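Rideau de scène Gekedham — velours ignifugé pour théâtres scolaires et salles polyvalentes

Temps de lecture : 3 min

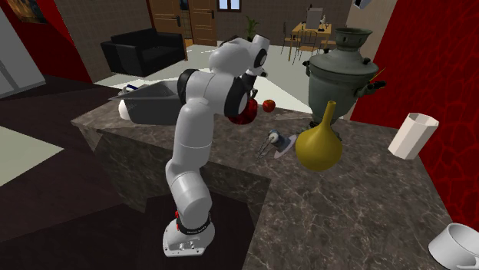
Plan de travail en marbre brun-gris veiné, pomme rouge et bras articulé blanc. Image de synthèse.

Le Gekedham est un rideau d'avant-scène en deux pans, confectionné sur mesure pour les petites scènes : théâtres de collège et de lycée, salles des fêtes, foyers ruraux. Il se monte sur un rail existant ou sur le rail Taheri, vendu séparément.

Le tissu est un velours de coton de 450 g/m², ignifugé dans la masse et classé M1. Le procès-verbal de classement est joint à chaque livraison, avec le numéro du lot. Conservez-le avec le registre de sécurité de la salle, il vous sera demandé au passage de la commission.

Coloris

Le Gekedham existe en bordeaux, noir, bleu nuit et vert bouteille. Le bordeaux est le coloris tenu en stock. Les autres sont teints à la commande et demandent trois semaines de plus. D'un bain de teinture à l'autre, une légère différence de ton est possible : commandez les pans et la frise en une seule fois si vous tenez à un ensemble uniforme.

Confection

— Ampleur de 82 % en standard, plis fixes cousus en tête
— Sangle de tête renforcée, œillets laiton tous les 20 cm
— Ourlet bas de 15 cm avec fourreau et chaîne de lest
— Croisement central de 50 cm entre les deux pans
— Doublure noire en option, conseillée si la salle a des fenêtres côté jardin ou côté cour

Prendre les mesures

Mesurez la largeur du rail d'une extrémité à l'autre, puis la hauteur du dessous du rail au plancher, à trois endroits. Les planchers de scène anciens sont rarement de niveau. Indiquez-nous la plus petite des trois valeurs, nous retirons 2 cm pour que le rideau ne frotte pas. Précisez aussi la place disponible de chaque côté pour le refoulement. Avec la doublure, l'épaisseur du rideau replié augmente d'un tiers.

Rail et manœuvre

Le rail Taheri est un profilé aluminium noir, livré en longueurs de trois mètres avec éclisses. La commande se fait à la corde, à droite ou à gauche, à préciser sur le bon. Une motorisation Zellalell peut être ajoutée plus tard sans démonter le rail. Elle s'arrête en position intermédiaire et se commande depuis la régie par un boîtier filaire. Nous ne proposons pas de version radio.

Le rail seul supporte un rideau de 235 kg réparti sur toute sa longueur. La résistance du plafond ou du gril reste à vérifier par le client avant la pose.

Entretien

Brosser deux fois par an, dans le sens du poil, et aspirer l'ourlet. Ne pas laver à l'eau : l'ignifugation n'y résiste pas. Pour une tache isolée, nous consulter avant toute tentative. Le nettoyage à sec est possible chez un prestataire équipé pour les grands métrages.

Prix et délais

À partir de 3445 € HT pour une ouverture de six mètres sur quatre, hors rail et hors pose. Délai de cinq semaines en bordeaux. Les commandes passées en août sont mises en fabrication à la réouverture de l'atelier.

La frise assortie, la gamme de pendrillons Tamia et les embrasses sont présentées sur des pages séparées. Échantillons de tissu envoyés gratuitement aux établissements scolaires et aux communes, sur simple demande écrite.

Tarif mis à jour le 10 avril 2019.

14 partages · 2 commentaires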